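Jeklow Bench Arm, Set-up and Care
Section 4: Table set-up, homing and fingertip change

Applies to the white single-arm bench units at Sutdale and Plalstead. The Valdovinos cell has the older base, use the old sheet for that one until it gets rewritten.

Read 4.1 before you touch anything. Rest can be done out of order if you know what you're after.

4.1 Before you start

Red button in reach of whoever is standing at the table. Not on the counter behind. Test it: press, arm should go limp on the wrist and hold at the shoulder. Twist to release.

CAUTION: the shoulder brake holds the arm. The wrist brake does not hold a loaded gripper. Anything in the fingers will drop when you hit the button.

You need:
- hex key set, the short one
- lint-free cloths
- new fingertips, one pair per arm, from the drawer (bag marked with part no. 2550)
- torque driver
- the laminated table card

Sleeves up, lanyard off.

4.2 Placing the table

1. Roll the table in until it stops against the base spacer. Lock the casters, both sides.
2. Take the spacer out. There should be a gap between table edge and base housing that you can get a flat hand through all the way down. No gap = base vibration goes into the table and every cup walks.
3. Push down on each corner. Any rock, fix it at the foot, not with folded paper.
4. Clear the floor strip between table and base. Things roll in there and get forgotten. Check behind the arm too.
5. Check stand legs next to the table. Stand feet must not touch table legs.

Note: if the table was moved even a little, you redo homing (4.3). No shortcuts on this, the far corner is where the error shows up.

4.3 Homing

1. Power on at the base. Wait for the steady light. Blinking = still counting, leave it alone.
2. Select HOME on the pendant. Hold the enable switch the whole time. If you let go halfway it stops and you start over.
3. Arm folds, then extends out over the table. Stay on the far side from the base.
4. When it parks, look at the ring at the elbow seam. Should be even all the way around. If one side looks wider, stop and go to 4.7.
5. Press STORE. Write the offset in the cell log. Anything over 11 on any joint, do it again. Over 11 twice, call it in.

4.4 Loading the table for a reach check

The reach check is done with the normal mixed load on, not a bare table. A bare table passes every time and tells you nothing. Bowls go at the back left corner, longest reach the arm has to make. Green tray toward the front. Cups and loose produce in the middle and right, where the upper arm has to pass over them.

1. Put the bowls down first. Fill to the line, no higher. Overfull bowls shed onto the table and then you are picking grains out of the gripper.
2. Tray next, long items laid flat inside it. Nothing leaning on the rim.
3. Cups upright, openings up.
4. Loose items last. Lay them down where they won't roll toward the base.
5. Run REACH at speed 39. Do not go faster on the first pass.
6. Hold at the far point with the gripper over the bowl. Check clearance between the fingertip and the rim by eye, from the side. Then from the front.

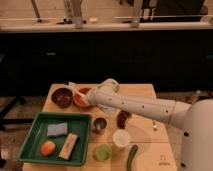 Page last changed: May 14, 2022 | Section 4 | rev. 11

Gripper head over the orange bowl at the back left, angled down, is the hold position in step 6. Arm is passing above the rest of the load at that point so check under it for anything tall enough to clip. The small metal cup is fine. Taller stuff goes to the front by the tray.

Watch for spoons and other handles sticking up out of a bowl. A handle under the gripper is the most common cause of a bent fingertip. For the reach check you can leave it if the hold height is right. For a full-speed run turn the handle away from the approach side.

Same with cloths and napkins. Flat is OK. Bunched up near a bowl, the fingers can catch it on the way down and drag the bowl along. Flatten or move before going to full speed.

7. If clearance is good, press CONTINUE. Arm lifts, returns over the same path. Listen. Should be a low even hum, no tick.
8. Repeat at full speed. Log it.

If it clips something: red button, do not try to catch the object. Reset the load, lower the speed, rerun from step 5.

4.5 Changing fingertips

The tips are pale and a bit see-through when new. They go cloudy, then yellow, then they split at the root. Change at cloudy. Also change after 200 hours no matter what they look like, and after any hit on a rim.

1. Send the arm to SERVICE position. Wait for it to stop completly.
2. Red button in. Tag it.
3. Clear the table under the gripper, or lay a cloth. The screws are tiny and they bounce.
4. Back out the screw at the root of the tip. Quarter turns. It's soft metal, strips easy.
5. Slide the old tip straight out. Don't twist.
6. Wipe the seat. Dry cloth only. Food residue sets hard in there, use the plastic pick if you have to. No blades.
7. New tip in till it clicks. Screw in finger tight, then torque driver to the low mark.
8. Do the other side. Always both, even if only one is worn. Mixed pairs grip crooked.
9. Tag off, button out, run GRIP CAL with the fingers empty.

CAUTION: GRIP CAL closes the fingers at full force. Hands off the head.

Old tips go in the scrap bin, not back in the drawer.

4.6 Cleaning

End of every shift:
- Wipe the head and the lower part of the arm. Damp cloth, not wet.
- Wipe over the small holes on the upper arm, never into them. No compressed air in the holes. It pushes crumbs past the cover and then the cover has to come off.
- Base housing, front openings: dry brush.
- Table: sweep grains and seeds to the left, away from the base. Then damp cloth.
- Rings and stains on the wood: wipe while fresh. Don't sand. Sanding changes the surface height.
- Printed marks in the table corner: soft cloth, no solvent. If you can't read them any more, order an overlay.

Bowls and cups get washed and dried before they go back on. A wet cup slides.

Real produce gets swapped out when it goes soft. Play pieces, wash with the cups.

Monthly: check the bolts under the base and the table feet. December: full joint service, book the arm out. Plalstead goes first, then Sutdale.

4.7 Elbow seam check

Only if the ring looked uneven at homing, or you heard a tick on the return.

1. SERVICE position, red button in, tag on.
2. Support the forearm with one hand from below. Don't lift, just take the weight.
3. Run a fingernail around the seam. Should feel the same all the way. A step on one side means the cover ring has shifted, that's the easy one.
4. Cover ring shifted: loosen the retaining screw one turn, seat the ring by hand, tighten. Rehome.
5. No step but still looks uneven: grip above and below the joint and rock gently. Any play at all, leave the tag on and call it in. Do not run it.
6. Grease at the seam: wipe it, log it, check again next shift. Twice in a row, call it in.

Don't open the joint. The seal can't be reseated on the bench, it has to go back to Jeklow.

4.8 Quick faults

Arm stops short of the far bowl
Table has moved. Check casters, redo 4.2 and 4.3.

Fingers close but item slips
Tips dirty or cloudy. Clean, then 4.5. If the tips are new, GRIP CAL was skipped.

Arm won't leave HOME
Button still in, or enable switch not held. Then check the pendant cable at the base end.

Cups creeping during a run
Table touching the base. Check the gap.

Tick on the return only
Elbow, see 4.7. First check that nothing fell between table and base.

Offset drifts every morning
Cold room. Let the arm warm up at low speed before homing. Still drifting after that, log it for a week and send us the log.

Section 5: Pendant menus and passwords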